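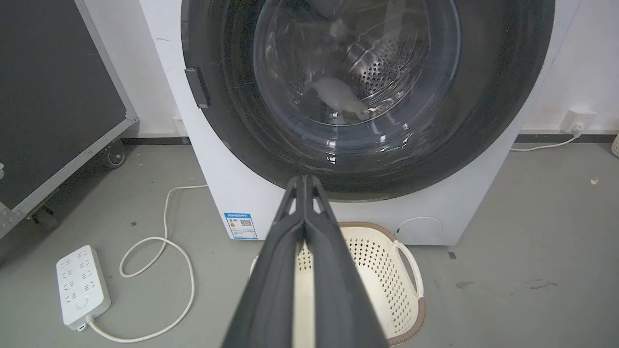 # Shared laundry at Prollbridge - notes for the evening talk

Start at 7.30. Twenty minutes, then questions. Keep the handout back until the end or people read it while I'm talking.

## Opening

- Say who I am and that I look after the laundry room at Prollbridge and the smaller one at Grolness.
- Prollbridge serves 71 flats with 8 machines. Grolness has 2.
- Last winter we logged 268 call-outs and complaints across both. Most of them came down to how machines were loaded, emptied or left. Very few were real breakdowns.
- Tonight is about ordinary use. Tariffs are a separate meeting, so if someone raises the price of a wash, take a note and move on.

## Before you load

Begin with the drum. Ask the room: who looks inside before they put their washing in? Wait for hands.

There is a cloth in the bottom of the drum in my picture, a crumpled whitish one. It's easy to miss something like that when you have an armful of sheets. Pale things against steel don't show up well, and the glass is full of reflections, so looking through the door is no substitute for opening it and putting a hand in.

- Spin the drum by hand, one full turn. Socks stick to the top.
- Run a finger round the fold of the rubber seal. Coins, hair grips, once a door key.
- Anything you find goes on the shelf by the noticeboard. Please don't wash it again with your own things.

## Where the basket goes

The one in the picture is on the floor directly under the door, and that's where I'd put it every time. Things that fall land in it. If you stand it to one side you end up dropping a sock on the floor and washing it twice.

The basket in the picture is a cream plastic one with small diamond-shaped holes in the sides and a loop handle. Holes are good for damp washing, which goes stale quickly in a solid tub. Brand doesn't matter. The Druretti ones the hardware shop sells are fine, and so is an old one from home.

Two things about baskets:

- Take them away with you. A basket left in front of a machine looks like a reservation and it causes more arguments than anything else on my list.
- Write your flat number on the bottom.

(Pause here. Somebody will want to tell the story about the blue basket. Let them, but only once.)

## Loading

- Fill the drum loosely, with a hand's width left at the top.
- Shake out sheets and duvet covers and put them in one at a time. Button up the covers first or everything else ends up inside.
- One heavy item on its own throws the spin out. Put a couple of towels in with it.
- Close the door by pushing on the rim near the handle. Don't use your knee. I have replaced three door catches at Grolness - every one bent the same way.

## The filter

Point to the lower right of the machine. The round cover, white and flush with the panel, is the filter access. Plenty of people have used these machines for years and never noticed it.

Residents should leave it shut. I clean the filters myself on the first morning of the month, with a shallow tray and an old towel, because there is always water behind the cover. At home it's your own job, and every couple of months is enough for most households.

If a machine stops with water in it:

1. Don't force the door.
2. Try the drain programme once.
3. Hang the red card on the handle and ring the number on the wall.

## Afterwards

- Empty the drum straight away and check it again with your hand.
- Wipe the seal and the inside of the glass.
- Leave the door ajar.
- Pull the detergent drawer out a little. The Prantl powder we used to stock set like cement in there, so we've gone over to liquid.

## If there's time

Short bit on labels. The sticker low down on the front with the blue band is the energy label, and there's a square code on it you can scan with a phone. Longer, cooler programmes are usually the ones to pick for everyday clothes. Don't get drawn into a debate on sixty degrees for towels.

## Questions

Likely ones: dyeing clothes (no), dog blankets (Grolness only, shake them outside first), late washing (last load in by nine).

Handouts are on the chair by the door. Sign-up sheet for the October slots next to them, and bring a spare pen.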